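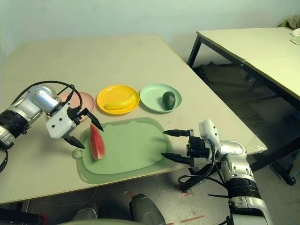 # Play fruit and plates: questions we receive often

Updated October 21, 2023

**What is in the loan set?**

The play fruit (watermelon slice, banana, avocado), the round plates in pink, yellow and mint green, and the green cutting board. The toy library in Brerthorpe lends it under number 2928. Please give this number when you telephone, as we also have a Fandov tea set with a very similar name.

**Must each fruit stay on its own plate?**

No. Many families make their own rule, for example banana on yellow and avocado on green, and small children like it when the colours match. Older ones prefer to set the table for guests and mix everything.

**Where does the watermelon go?**

Usually it begins on the board, as if somebody will serve it. Then the child decides which plate it belongs to. A slice with a pointed end can be stood up or laid flat, and trying this is already a good exercise for little hands.
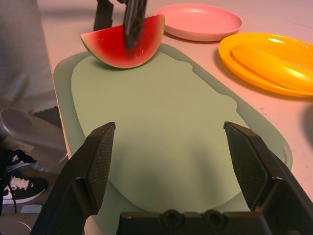 My daughter refuses to put the watermelon on any plate, one mother wrote to us, and she asked if the game is then too difficult. We don't think so. Leave the board near the child and move the plates closer. If it still stays on the board, let it stay there.

**Can the plates be used for real food?**

We ask you not to do this. The set is lent for play only, and knives leave marks which we cannot remove from the board.

**How do I clean it?**

Wipe everything with a damp cloth and a little washing-up liquid, then dry it with a towel. No dishwasher, please. The seams of the fruit need more time to dry, so leave them on the towel overnight.
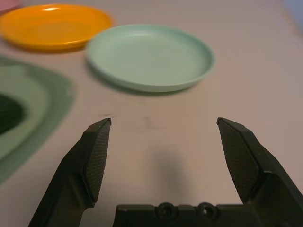 Do not stack the plates while they are damp. They stick together and children pull on them quite hard. In the bag they go at the bottom, with the board on top and the fruit last.

**How long may I keep the set?**

Up to 15 days. In December we are closed for 8 days, and loans which finish in this time are extended without any fee. You can return the bag in Brerthorpe or at the Dultside desk - both have the same opening hours.

**What if a piece is missing?**

Tell us when you bring the bag back. For a lost fruit we charge 200 pence, for a plate or the board the same. 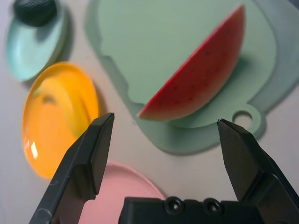

If you find the piece later, we return the money. Please look first under the sofa and in the real fruit bowl.

**Is there a bigger set?**

Yes, the Espinoza market box, with vegetables and a shopping basket. It has a waiting list, and you can add your name at either desk.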